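Budget thread time! We finally got our equipment plan for the year signed off and I have been wanting to talk about it for weeks.

Short version: we're a tiny lab at Ostport and we had money for 2 grippers, or one gripper and a pile of spare parts. I argued for the pile. Da-eun Yeo argued for it harder, and she's better with spreadsheets, so that's what we got.

Fingertips were the line I cared about most. They wear, you swap them, and if you didn't budget for them you end up waiting on a delivery with everything parked. We put in for 14 (yes, 14!) and I regret nothing.

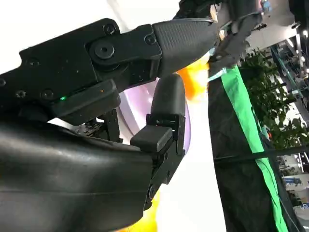 Gripper close up. Diamond-pattern grip on one finger, smooth rubber pad on the other.

Next line: cables. Please, please price your cables separately. Our first quote from Konier had them folded into "accessories" and we couldn't tell what we were paying for. They sent a new one on Wednesday, all split out, and it was so much easier to read.

Total for spares and cables came to $2232. That felt like a lot until we put it next to the price of a second gripper, and then it felt great.

Still open: a service plan. Kaczmarczyk wants more than $300 a month and I can't decide. If you've paid for one on a small setup, did you use it? Tell me everything - good and bad.

Orders go in at the end of March. I'll post the full parts list once Da-eun has checked my math.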